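I get the same handful of emails about my practice board, so I've put the answers in one place. – Anwara Jayasinghe

## What is the practice board, anyway?

It's a gray plastic stand-in for a motherboard, with raised blocks and pockets where the real parts would be. I named mine the Hororton (long story!) and I use it to rehearse placing parts before I go anywhere near a board that cost me money.

## Do you use real processors?

Yep, old ones. I bought a bag of 5 dead chips from Darwish, a little surplus shop near me, and they're perfect for this. Hold them by the sides and keep off the underside.

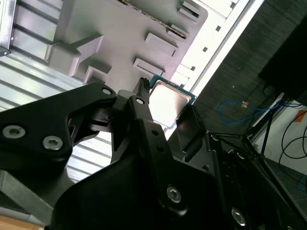

*Processor held by its sides, next to the gray tray.*

## Flat or upright?

Both! I started flat and I'd tell anyone else to do the same. Upright is a lot harder, and it's what you get when you're working on a tower that's already standing up.
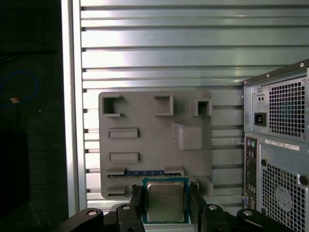
It took me 44 tries before I stopped fumbling the chip that way, so please don't get discouraged. Go slow, line up the edges first, then let go.

## What are the other pockets for?

Small stuff. I like having a few different shapes to work with, and a little black connector is a nice change after a lot of square silver chips – you have to think about which way it points.

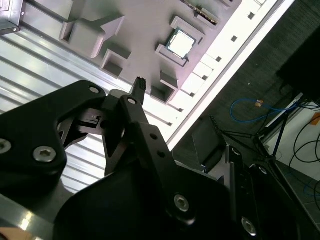 *Small black ridged part pointing up, CPU chip in its nest.*

## How do I know the chip is in right?

Look at it from the side. It should sit level in the recess, with no corner riding up on the ledge. If it's crooked, lift it out and start over. Never push!
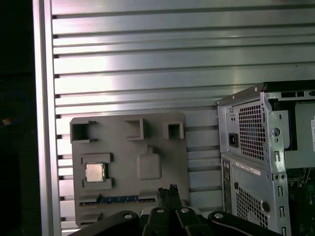

*Chip in the recess, blue strip in the long slot lower down.*

## Can I buy a board from you?

Sorry, no. I might share the print file in November if I get the slots tidied up.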